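## 4. Antes de aplicar o óleo Conia em tampos de madeira

Se chegou até este capítulo, já tem a lata em casa e vontade de começar. Peço-lhe só mais um bocadinho de paciência, que o tampo vai agradecer. 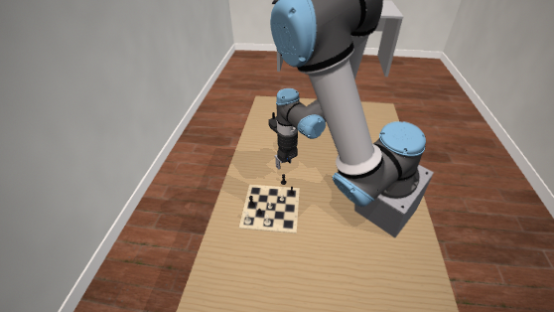
O Conia é um óleo de acabamento para interiores, fino e de secagem lenta, e gosta de ser espalhado com calma – quem vem dos vernizes costuma pôr demasiado na primeira demão. Uma lata de 400 ml chega, em geral, para uma mesa de família e ainda sobra para retoques.

1. Limpe a superfície com um pano ligeiramente húmido e deixe secar até ao dia seguinte.
2. Lixe sempre no sentido do veio, sem carregar, e aspire bem o pó.
3. Agite a lata e deite um fio de óleo no pano (nunca diretamente na madeira).
4. Espalhe em passagens compridas, de uma ponta à outra.
5. Espere cerca de 4 horas e retire o excesso com um pano limpo.
6. Repita no dia seguinte. Duas demãos bastam.

**Nota:** em novembro, ou numa casa fria, dê mais uma noite entre demãos.

**Cuidado:** os panos embebidos em óleo podem inflamar-se sozinhos. Abra-os e deixe-os secar ao ar livre, estendidos, ou guarde-os numa lata metálica com água e tampa.

Se ficarem zonas pegajosas, passe um pano com um pouco de óleo fresco e limpe logo a seguir – quase sempre resolve. Para as manchas de copos, veja o capítulo 5.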